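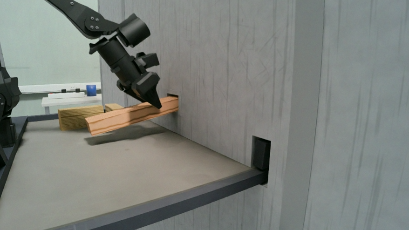 Search jobs
Keyword or location
Go

Bench Joiner, Windows and Doors

Fadton Millwork is hiring a bench joiner for its Butkienė Street shop. The job is full time and permanent. We make and repair wooden windows, exterior doors and staircases, mostly for older houses and small public buildings.

The joiner who held this position is retiring in August. We would like the new person to start early enough to work next to him for a while, so please tell us in your application when you could begin.

What the work is

You will spend most of your time at the bench. A normal month includes new sash and casement frames, sill replacements, door repairs and a run of stair parts. Some jobs come with full drawings. Others come with the old window and a note, and you take the measurements yourself.

You will cut and fit mortise and tenon joints by machine and clean them up by hand. You will glue up, sand, prime and hang. Finish painting is done by an outside firm.

About one day in ten is spent on site, measuring or fitting. We have a van for this. You do not need your own vehicle, but you do need a driver's license.

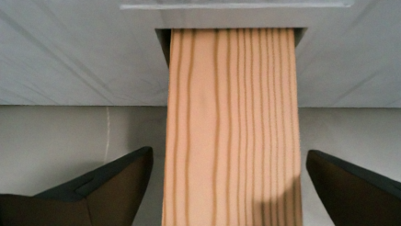 A long board with the grain running lengthwise.

We buy most of our lumber rough and mill it in the shop. You will be expected to pick through a stack, set aside boards with twist or bad knots, and decide which face goes out to the weather. If you have only worked with sheet goods, this is probably not the right job for you.

The shop

We are a shop of eight, including the office. Machines are a panel saw, a 24-inch planer, a jointer, a spindle shaper, a mortiser and two band saws. Dust collection was replaced last year. The drawing software is Vurnex. We will train you on it, and it takes most people a couple of weeks to get comfortable.

Hours are 7:00 to 3:30 with a half-hour lunch. Overtime is offered before the winter holidays and is never required. The shop closes for 2 weeks in August.

What we need from you

- At least four years at the bench, or a completed apprenticeship plus two years
- Safe habits on a spindle shaper
- Able to sharpen and set your own hand tools
- Able to lift 60 pounds, and to lift heavier pieces with a second person
- Able to read a shop drawing and spot when it is wrong

Stair experience is a plus. So is any work with old glass.

Pay and benefits

Pay depends on experience and is discussed at the first interview. We cover 80 percent of the health plan premium for the employee. There is a yearly tool allowance and paid time off from the first month. Work boots and hearing protection are provided.

How to apply

Send a short letter and a list of past work to the shop office, or drop them off in person before 3:00. Photos of finished pieces are welcome — phone photos are fine. A formal résumé is not needed.

We will invite a few people for a paid trial day. You will make one frame corner and one small repair, using our lumber and your own hand tools. We reply to everyone, including people we do not invite.

Posted April 4, 2023

24 shares
2 comments

Related listings
Finish Carpenter, Didar Interiors
Lumber Yard Assistant, Part Time
Apprentice Stair Builder
Window Installer, Residential
Shop Office Clerk, Fadton Millwork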